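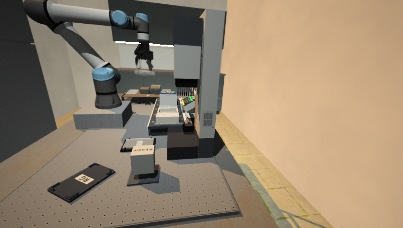
*Figure 4. Simulator view: arm holding a plate over the perforated work plate.*

## 4.2 Teaching the plate positions

Run this section in the Pridcombe simulator first, then repeat it on the bench. The tray marked "RG" must be defined before you start (see 4.1).

1. Open the deck file and select **Positions**.
2. Set the arm speed to 20 percent.
3. Jog the gripper over the tray with its fingers pointing straight down.
4. Lower it until the fingers are level with the plate edge. Press **Store**.
5. Close the gripper, raise the arm and check that the plate stays level.
6. Repeat steps 3 to 5 for each tray in the deck file.
7. Save the file under a new name. The factory file is read-only.

**Note:** Corner brackets stand higher than the tray floor. Add a lift point above each tray so the plate clears them.

**Caution:** Keep hands off the work plate while the arm is enabled. The stop button cuts arm power but does not open the gripper.

If error 934 appears, the stored point is out of reach. Move the tray closer to the arm base and teach it again.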